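Two Fingers and a Spreadsheet

The builder of Gater works in a shared shop called Brotum, at a table that also serves lunch. Gater is a hand-held gripper: squeeze the handle, the fingers close, and a camera watches. An earlier version went by Porkness. "It squealed," the builder says, and declines to elaborate.

The spreadsheet for the project runs to 1590 rows. "Most of them are screws," the builder says. "I thought I was making a hand. I was making a place to keep screws."
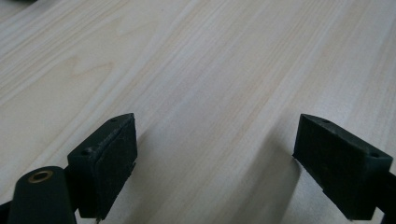 The pads took the longest. The first ones were too slick for a spoon and the second ones wouldn't let go of it. "I'd open the jaws and the spoon would just stay there, like it lived with me now." The pads on Gater get swapped when they look tired, a standard that has slipped over the winter.

Brass was an indulgence. "Plastic on plastic works fine until you care about it. So I bought bushings. I bought far too many bushings. If you need one, ask."

Did anyone at the shop help? "A lot of people came by and squeezed it. I'd call that testing."

Before picking anything up, the builder opens the jaws wide over the bare tabletop and looks at whether the tips line up. It's the only part of the routine that has survived from Porkness. 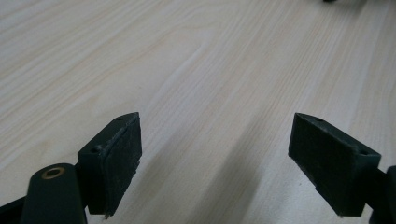 What comes next

A motor, possibly in June. The log stands at 856 grabs by hand, and the builder's wrist has opinions. "I keep saying I'll automate it. Then I'd have to start another spreadsheet."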